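Zeltton Two-Arm Teaching Station

Order code: ZT-2
Maker: Cosano
Availability: built to order, next batch ships in July

The Zeltton is a bench-mounted station for showing a pair of robot arms a job and having them repeat it. It comes as one package: two follower arms with parallel grippers, two leader handles for remote control, a head camera on a fixed mast, a control box and the Maes recording software. It is meant for labs, training departments and small manufacturers who want to record tasks by demonstration and do not want to write motion code for each one.

Two ways to teach

Hand guiding. Press and hold the button on the wrist and the arm goes slack enough to move by hand. Gravity is compensated, so the arm stays where you leave it when you let go of the button. Hand guiding suits fixed positions and slow paths, such as a pick point on a tray or an approach to a fixture. Only one arm can be guided at a time.

Remote control. The operator sits at the leader station and moves two handles built to the same joint layout as the followers. Each handle has a trigger for the gripper. The follower arms copy the handles, and the software records joint positions, gripper opening and camera video on one clock. Most customers use remote control for anything that needs both arms, or where a hand near the work would block the camera.

You can mix the two in one task. A common pattern is to set the start pose by hand, then switch to the leaders for the rest.
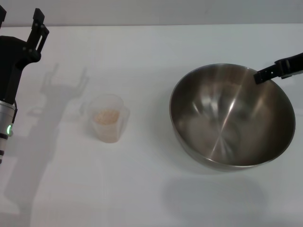

Kitchen and lab-bench tasks are where most new users begin, and the station ships with a starter set of task sheets for them. The sheets cover pouring, scooping, stacking and wiping, and each one gives a layout, a start pose and the point at which a recording should be ended. Pouring is the one we suggest for a first session. A clear measuring cup with a grain-like filling is easy to check between takes, and a wide stainless steel bowl gives the operator a generous target. Set the cup's handle the same way for every take at first, then start to vary it once the operator is comfortable. Keep the cup no more than half full until the wrist motion is smooth.

Work surface and lighting

The standard top is matte white, 100 cm deep. Polished metal reflects whatever light is overhead, so run the exposure check in Maes again when you change to shiny objects. Shadows from the arms are normal and do not need to be removed. Try to keep the room lighting the same during a recording session and later when the task is played back. A black top is available for work with white parts.

Recording and playback

A take starts and stops with the foot pedal. Press the pedal twice to discard the last take. Takes are grouped by task and can be trimmed, labeled and exported from the review screen. Playback can repeat a single take exactly, which is useful for checking clearances, or run a policy trained on a set of takes. Training is done on your own computer or server; the control box does not train.

Our task sheets call for 53 good takes before a first training run on a pouring task. Harder tasks need more — the sheet for each one gives a starting number.

Specifications

Arms: two followers, two leaders
Gripper: two-finger parallel, removable black fingers
Recording rate: 20 frames per second
Onboard storage: 176 hours of recorded takes at default settings
Top: matte white, 100 cm deep
Interface: Ethernet, USB

In the package

Follower arms with grippers, mounted
Leader station with handles and triggers
Head camera and mast
Control box with Maes installed
Foot pedal
Emergency stop, wired
Starter task sheets, printed and as files

Not included: computer for training, bench frame, test objects.

Options

Zeltinari finger set, with soft pads for glass and thin plastic
Black top
Second foot pedal for a seated assistant
One-day setup and operator training at your site

Safety

Keep hands out of the work area while the leaders are active. Place the emergency stop where the operator can reach it without letting go of both handles. The station is not rated for food production, and the grippers should not be washed under running water.

Orders and questions

Delivery includes a remote check of both arms after you have bolted the station down. For lead times, spare fingers or a trial recording with your own parts, write to Wouter Dijkstra in product support at Cosano. Include the size and weight of the heaviest object in the task.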